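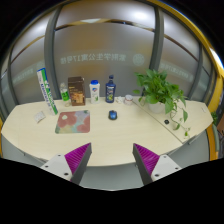 책상 위에 개인 물건은 어디까지 올려 두어도 되나요?

유리 칸막이 쪽으로 붙여 한 줄까지입니다. 줄 앞쪽은 마우스와 팔꿈치의 자리이고, 두 번째 줄을 만들기 시작하면 그때부터는 선반이라고 부릅니다.

책상 갤러리, 623호 편

Clisbridge 사무실의 책상을 한 자리씩 소개하는 페이지입니다. 원래는 이사 갈 때 비품 목록에 붙일 생각으로 시작했는데, 목록은 아직도 안 끝났고 페이지만 남았습니다. 지난 편의 서랍 이야기에 "서랍은 열지 말았어야 했다"는 의견이 들어와서, 이번에는 상판 위에 올라와 있는 것만 다룹니다. 서랍은 각자의 양심에 맡깁니다.

책상

밝은 크림색 상판에 앞쪽이 둥글게 휘어 있습니다. Wotthorpe라는 곳에서 맞췄고 비품 번호는 3496입니다. 도면으로 볼 때는 다들 우아하다고 했습니다. 막상 써 보면 곡선이라는 것이 자를 대고 뭘 하려는 사람에게는 별로 친절하지 않고, A4 용지를 반듯하게 놓았다 싶으면 책상이 비뚤어져 보입니다. 어느 쪽이 비뚤어진 것인지는 그날 기분에 따라 결정됩니다.

판과 판이 만나는 이음선도 있습니다. 이 선을 국경으로 쓰자는 의견이 한때 있었지만, 화분 덩굴이 제일 먼저 무시할 것 같아 관두었습니다.

뒷줄

유리 앞에 늘어선 물건들입니다. 흰색과 초록색의 길쭉한 통이 제일 키가 크고, 조금 기울어 서 있습니다. 볼 때마다 바로 세우고 싶어지는데 그냥 두는 편이 낫습니다. 저는 남의 책상에서 통 하나를 바로 세웠다가 점심시간 내내 왜 손을 댔느냐는 질문을 받은 적이 있습니다.

그 옆으로 초록 라벨을 두른 투명한 병, 갈색 상자, 파란 뚜껑에 초록 잎 그림이 있는 흰 병이 차례로 섭니다. 초록과 갈색과 흰색의 조합만 놓고 보면 누가 색을 맞춘 것 같지만, 우리 사무실에 그런 사람이 있었다면 회의실 커튼이 지금 저 색일 리가 없습니다.

더 오른쪽에는 펌프식으로 보이는 짙은 뚜껑의 남색 병이 있습니다. 병이 옆자리 병과 어깨를 나란히 하고 서 있으면 용도가 뭐든 다 같은 부류로 보인다는 것이 책상 위 줄 세우기의 약점입니다. 저희 층에서는 핸드크림과 손 세정제를 헷갈린 사건이 두 번 있었고, 두 번 다 제가 당사자였습니다.

화분

오른쪽 흰 화분의 초록 식물은 이 책상에서 가장 넓은 땅을 쓰면서 일은 제일 적게 합니다. 넓은 잎은 위로 뻗고 덩굴은 오른쪽으로 늘어져 상판 위를 지나갑니다. 물 주는 당번표를 만들었더니 모두가 성실하게 물을 주는 바람에 작년 12월에 화분 하나를 보냈고, 그 뒤로 당번표는 없앴습니다. 지금은 생각난 사람이 줍니다. 식물 쪽에서는 이 제도를 더 좋아하는 듯합니다.

화분 앞의 검고 동그란 것은 전선 구멍입니다. 설계상으로는 저기로 케이블이 드나들게 되어 있고, 저희 사무실의 관습상으로는 클립과 사탕 껍질이 드나듭니다. 클립이 빠지면 책상 밑으로 기어 들어가 주워야 하는데, 깊이 68센티미터짜리 상판 밑에 어른이 들어가 있는 모습은 손님이 오실 때마다 꼭 벌어집니다.

줄 세우는 순서

한 줄로 세우기로 했다면 그다음은 순서가 문제입니다. 사무실에는 두 개의 학파가 있습니다. 키 순서파는 큰 것을 끝에 두고 가운데로 올수록 낮아져야 마음이 편하다고 합니다. 손 순서파는 자주 집는 것을 마우스 쓰는 손 가까이에 둡니다. Illia Holovko 씨는 손 순서파의 창시자를 자처하지만 자리에서 손 닿는 곳에 과자만 있는 것을 보면 학문적인 동기는 아닌 것 같습니다.

제 생각에는 통이나 길쭉한 것부터 한쪽 끝에 두고 시작하는 게 제일 무난합니다. 길쭉한 것은 가운데 있으면 팔을 뻗을 때마다 넘어지고, 넘어지면 옆의 병을 데리고 갑니다. 볼링을 좋아하는 분이라면 가운데에 두셔도 됩니다.

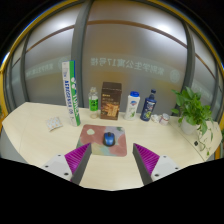
상자는 병과 병 사이에 끼우면 좋습니다. 네모난 것이 중간에 하나 있으면 양옆의 둥근 것들이 덜 굴러다니고, 다 먹고 난 상자라도 기둥 역할은 계속합니다. 커피나 과자 상자처럼 생긴 것은 빈 상자인지 아닌지를 남들이 흔들어서 확인하게 되므로, 비었으면 비었다고 써 붙이시기를 권합니다. 저는 흔들어 본 쪽입니다.

운동용품은 의견이 갈립니다. 이 자리의 통에는 AEROSENSA와 YONEX라는 글자가 세로로 적혀 있으니 배드민턴 셔틀콕 통입니다. Plelix 층에도 셔틀콕 통을 세워 둔 자리가 여럿 있는데, 그쪽 동호회는 회원이 6명이고 복식 두 경기를 동시에 돌리기에는 늘 두 명이 모자랍니다. 그래서 책상에 통이 서 있으면 일단 가입 의사로 간주한다고 합니다. 운동할 마음이 없는 분은 통을 함부로 꺼내 놓지 마십시오.

천 주머니 같은 작고 납작한 것들은 줄에 세울 수가 없으니 줄 앞에 눕습니다. 규칙 위반이냐는 문의가 있었습니다. 누워 있는 물건은 줄로 치지 않습니다. 이렇게 정하고 나니 텀블러를 눕혀 두는 분이 생겨서 곤란해졌습니다.

마우스와 마우스패드

파란 마우스가 이 책상의 주인공이라면 패드는 무대 의상 쪽입니다. 분홍, 빨강, 베이지, 연보라, 초록 계열의 얼룩이 부드럽게 번진 무늬인데, 저희끼리 꽃이다 추상이다로 의견이 나뉘었습니다. 꽃이라고 한 사람은 꽃 이름을 대지 못했고 추상이라고 한 사람은 설명을 못 했으므로 비긴 것으로 했습니다.

무늬 있는 패드의 장점은 커피 얼룩을 흘려도 원래 있던 무늬라고 우길 수 있다는 점입니다. 총무팀에서 나눠 준 회색 단색 패드로는 이게 안 됩니다. 제 패드에는 지금 갈색 달이 세 개 떠 있습니다.

유리 칸막이

뒤의 불투명 유리와 회색 기둥은 Kravchuk에서 설치했습니다. 견적서에는 "개방감과 집중을 동시에"라고 적혀 있었습니다. 유리 너머로 누군가 지나가면 사람인 것은 알겠는데 누구인지는 모르겠어서, 다들 혹시 몰라 허리를 펴고 앉습니다. 그런 의미라면 집중 쪽은 인정합니다.

닦을 때는 물걸레로 한 번, 마른걸레로 한 번입니다. 줄 세운 물건을 전부 들어냈다가 다시 놓아야 해서 다들 미루는 편이고, 물건을 치우지 않고 그 사이사이로 걸레를 밀어 넣는 기술이 층 전체에 전승되고 있습니다.

덧붙임

2026년 7월 1일부터 상판 위 음식은 밀봉된 것만 허용됩니다. 밀봉의 정의를 묻는 메일이 벌써 와 있습니다. 고무줄은 밀봉이 아닙니다. 집게는 논의 중입니다.

다음 편 후보 자리는 복도 게시판에 적어 주세요. 남의 자리를 추천하실 때는 그분께 먼저 물어보시고요.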